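Why I'd still pay for the Rivar kit

I've had the Rivar two-arm kit on my bench since September, and people keep asking me if it's worth $2000. My short answer is yes, with some grumbling. The long answer is that we judge these things all wrong! Everybody wants to know how much it lifts and how fast it goes, and then they buy the Dewulf because it wins on both (I nearly did too).

But I don't need fast. I need something that can handle small, awkward, lightweight stuff without me rewriting the grasp settings every evening. Toy food is my favorite test for that — the shapes are all over the place, it's cheap, and my niece has a mountain of it. Rivar ships its software with the grip force set to 80 percent, and I think that's silly for a starter kit. I run mine at 61 and I'm much happier. The manual barely mentions it, and the page on calibrating the second arm reads like it was written on a bus.

Still, for the money, I'd rather have two so-so arms than one great one. Sorting a snack table is a two-handed job, whatever the brochures say.
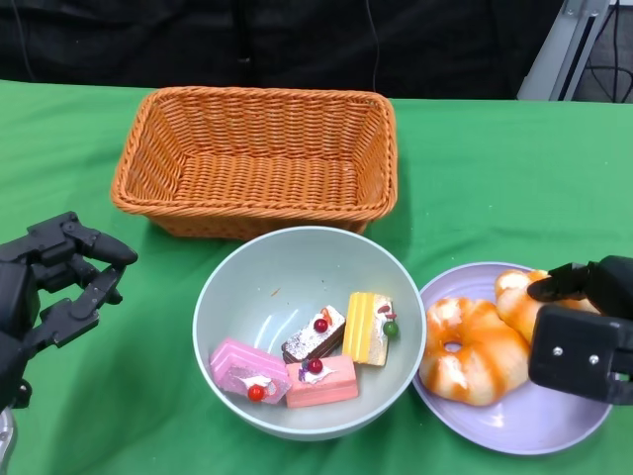

Tyra Fagerlund wrote back that I'm being too kind, and that a kit at this price should come with softer fingertips in the box instead of as a $65 extra. Fair enough, I paid for those too, and I grumbled the whole way through checkout.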